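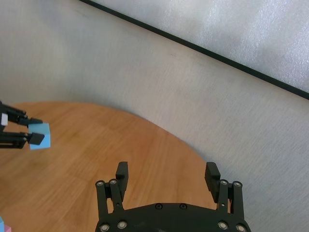
Black gripper over a round wooden table.

Progress report to the Solberg Fund, December 8, 2025
Fornardale satellite link project
From: Remedios Bermúdez, project lead

Hi all,

I promised you something shorter than the August report, so I'll try to behave myself. The big news is that the link is up! We now have seven ground terminals running on the Nemeo satellite service, and the last one went live up at the Atow ridge station after two canceled trips and one very muddy drive. If you remember, Atow was the site I was most worried about (the old cell signal up there dies as soon as you pass the second gate), so I was grinning like a fool when the first text message came through.

Texting is what people use most, by far. We've carried 4,000 messages so far, mostly between the outlying farms and the clinic, plus a fair number of weather and road alerts. Delivery times are good when the sky view is clear. Under heavy trees it's another story, and I've had messages sit for a good few minutes while the phone hunts for a satellite. Nemeo pushed a firmware update for the terminals last month that helped some, but I wouldn't call it fixed.

We signed up 70 households, which is what we told you we'd do. Roughly 30 of them use the service every week and the rest keep it for emergencies. I go back and forth on whether that's a problem. A few folks told me they forget it's there until the power goes out, and then they're very glad to have it!

Now the less fun part. Voice calls are behind. The test calls we made from the valley floor were choppy, with a lag long enough that we kept talking over each other, and I don't want to open that up to households yet. I'd like to move the voice trial to spring and spend the winter on the antenna mounts, two of which shifted in the fall storms and need sturdier brackets. No extra money needed for that. I can cover it from what we didn't spend on travel.

Two things I need from you:

An okay on the new date for the voice trial, by email is fine.

A name at Solberg I can send the quarterly invoices to, as the last one bounced.

The usage logs and the receipts are in the shared folder. Call me if anything looks off, and try the office line first, please, I'm up at Atow a lot these days.

Remedios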